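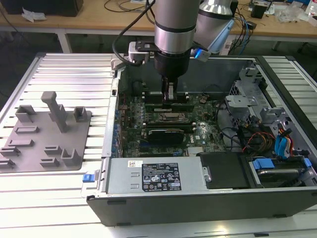

Lustcombe winter fuel survey – README

3 min read

Household answers on heating costs, arrears and cold homes, Lustcombe district only. Put together by the Nkosi advice project. Collected in March, cleaned up since. Version 2, August 2026.

What's in here
- households.csv – one row per household, 717 rows
- notes.csv – free text answers, names and street numbers taken out
- codes.txt – what the column codes mean. Read this first, some are not obvious

Main columns: age band, tenure, heating type, monthly bill, on a prepay meter (y/n), skipped heating to save money (y/n), behind on bills (y/n).
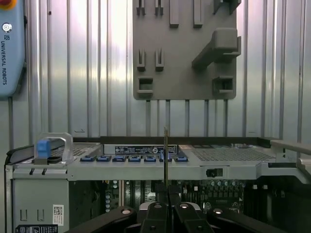 Gripper holding a thin card upright at an open server chassis.

Known problems
- 103 households left the monthly bill blank. Blank means blank, not zero. Please dont fill with the average
- 4 rows have gas and electric lumped together, flagged in the last column
- Renters under 30 are thin on the ground. Paper forms went out thru lunch clubs and the library, so it skews older
- "Skipped heating" is self reported, no time period given on the form. Our mistake 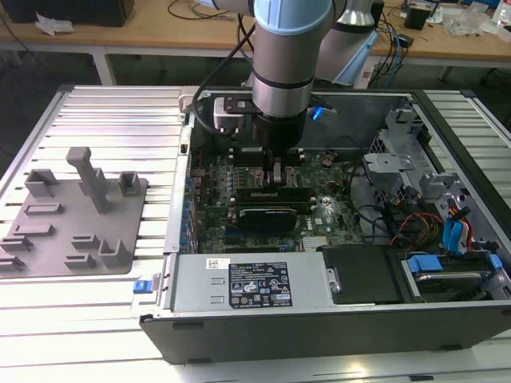

Weights: none supplied. If you need district totals use the Tesovlow tenure table and say so in your write up. Bills are as people wrote them, cents dropped.

Changes from version 1: duplicate rows out, age bands merged at the top end, Eneo tariff names recoded to one spelling (there were a lot of spelings).

Use: free for research and campaign work, credit the project. No trying to identify households. Corrections go to the project inbox, put the row number in the subject line.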